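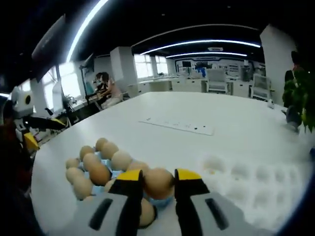 Toshio Matsuda wrote in to say the Villow egg cooker gives him soft yolks only if he stops it early, and asked whether mine does the same. It does. I have used it most mornings since June, and the medium setting runs long — large eggs come out nearly hard. Set it to soft and lift the lid when the buzzer goes.

Peeling is easy if the eggs go straight into cold water. The measuring cup has faint lines, so I marked mine with a pen. The cord is short. The tray holds brown or white eggs up to extra large, but jumbo ones tip over.

I would buy it again, though not the 2-tier model.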